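Ketent Double-Wall Shipping Carton, Medium

Sold flat in bundles of 40. Plain outside, no printing.

The maker says this carton "ends shipping damage." We doubt any carton does that, and we stock it anyway, mostly for customers who pack small parts and got tired of single-wall boxes giving out at the corners. If your goods are light and soft, buy something cheaper. You won't notice the difference and neither will whoever opens it.

Ketent rates the medium at 700 pounds stacked. Read the footnote before you plan a pallet around that. The figure is for an empty carton, squarely loaded, in a dry room. Leave it in a damp garage through May and you should expect a good deal less. Our own shelf stacks stay well under half the rating.
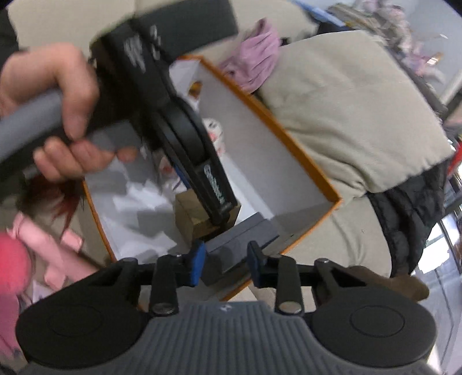 Catalog Issue 283, Packing Supplies

The flaps meet in the middle, as claimed. They need a wide tape, and the narrow roll in the Protby starter kit isn't it. Protby calls its tape "permanent." We had it lifting off a sealed flap before the box left the bench, so we no longer bundle the two.

Void fill is sold separately. Feter paper fill works fine and costs less than the air pillows. Their "40 percent less material" line doesn't say less than what, and we asked twice.

Valdebenito makes a close copy of this carton at a lower price. Same listed size, similar feel in the hand. The score lines on the bundle we opened were shallow, and a few flaps folded crooked. That may have been a bad bundle. We'll look again when the next price list comes out.

Stock code: 620
Minimum order: one bundle
Returns: unopened bundles only
Shipping: ground, quoted at checkout. The "free shipping" badge on the maker's site doesn't apply to orders placed here.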